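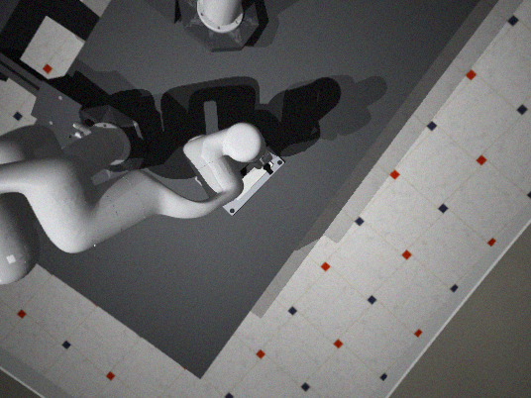 White robot arm over a dark gray tabletop, computer render

Flour for Clatbridge

I was already on the Usard and halfway sick over the rail before it crossed my mind that I hadn't told my mother. I'd left her a loaf and a clean kitchen, and I figured she'd work out the rest when she saw my brother's boots were gone from behind the door.

My brother was supposed to be the one going. He had signed the paper and taken the two coins, and then he'd gone and broken his ankle jumping off the Teoh seawall to impress some girls who weren't even looking. You can't give the coins back once you've spent them. So I put on his boots (with rags in the toes) and his coat, which smelled like a wet dog, and I went down to the landing and handed over the paper and said as little as I could.

The mate looked at me for a good long while.

"You write a fair hand?" he said.

I said I did.

"Good. The last one couldn't." And that was me hired!

We were carrying flour. The Grarnov ships had been sitting across the mouth of the river since April, and Clatbridge was eating its horses by then, or that was the story going around the island. The bill said 700 barrels. I was the tally clerk, so I had a book and a pencil on a string around my neck, and my first job was to go down in the hold with a lantern and make sure the bill was right.

It wasn't right. I got 681. I went back to the front and did it all over, crawling along the top of the stack with my nose practically touching the deck beams, and I got 681 again, and a splinter the size of a sewing needle in my knee.

Now, I'd grown up behind a shop counter. I know what it looks like when the goods come up short and the paper says otherwise. It looks like you, the new kid, standing there with the book in your hand. I sat down on a barrel and pulled the splinter out and thought about just writing down 700. It would've been so easy. The captain would sign it, the people at the other end would be too hungry to argue, and I could go home with my wages and get yelled at.

I wrote down 681. I'd like to say it was because I'm good, but mostly I was scared of the captain, and I thought she'd find out.

Oh, I should have said, the captain was a woman. It had never been any secret. She was a big person with a gray braid and a bad hip, and she'd gotten the ship from her husband when he died, and the crew called her sir out of habit, and she let them. I'd been standing there in my brother's coat talking down in my chest like a bullfrog, and I could have worn a skirt. I still think about that.

She read my page by the binnacle light. It was just about full dark, and we were running without lamps, so she had to bend way down to see.

"Did anybody tell you to write this?" she said.

"No, sir."

"Did anybody tell you to write something else?"

"No, sir."

She closed the book and gave it back to me. "Go stand by the mast and hold on to it," she said. "Don't talk."

So I held on to the mast. The wind was behind us and the tide was coming in under us, and the whole trick, as far as I understood it, was to go through the gap on the north side where the water was too thin for the big Grarnov ships to follow. I could see their lights. They were strung out in a line and they looked very pretty, to tell you the truth, like a street at holiday time. We came close enough that I could hear a man on one of them singing. It was a song we have on Teoh too, only his words were different, and he was flat on the high part, and I remember wanting very badly to fix it for him.

Then a dog barked. I don't know whose dog takes a dog on a blockade, but it barked and kept barking, and the singing quit. Somebody shouted across the water. Our mate, cool as you please, shouted something back in their language, and there was a silence, and then there was a flash and a noise like a barn door slamming, and a piece of our rail went away.

I'd been told not to talk and I didn't. I did scream some.

They fired again and missed us by plenty. Then we touched. I felt it come up through the boots, a long soft drag, sand under the keel, and everything on deck leaned forward together, me included. The captain said one word I won't put down here. She had the men run aft, every one of them, and I ran too, with the book banging on my chest, and we all stood jammed up against the stern rail like people on a crowded porch. The bow lifted a little. The drag went on and on. Then it let go, and we were sliding up the river with the dog still yelling its head off behind us.

I was sick again after that. The mate held the back of my coat so I wouldn't go in.

A little while later the captain called me over. She was sitting down by then, with her leg stuck out straight in front of her.

"If you'd found 700," she said, "we'd have sat that much lower in the water."

"Yes, sir."

"I took the others off at the landing. I didn't like the look of the tide. I never got around to changing the bill." She rubbed her hip. "I did want to see what you'd write, though."

Well, I was furious! I'd been carrying that number around all evening like a hot coal. I said, in my own regular voice, which I'd forgotten all about hiding, that she could have told me, and that I'd gone through that hold a second time on my hands and knees.

"Your brother's taller than you," she said. "I met him when he signed."

I couldn't think of a single thing to say to that. She told me there was coffee, and to bring her some if there was any left.

There was half a pot. I brought her a cup and drank the rest myself standing up, and when it got light enough I could see the walls at Clatbridge, and people coming down to the wharf with wheelbarrows and blankets and a baby carriage with no baby in it. I got out my pencil and sharpened it on the mate's knife, and I went to the hatch to wait for the first barrel.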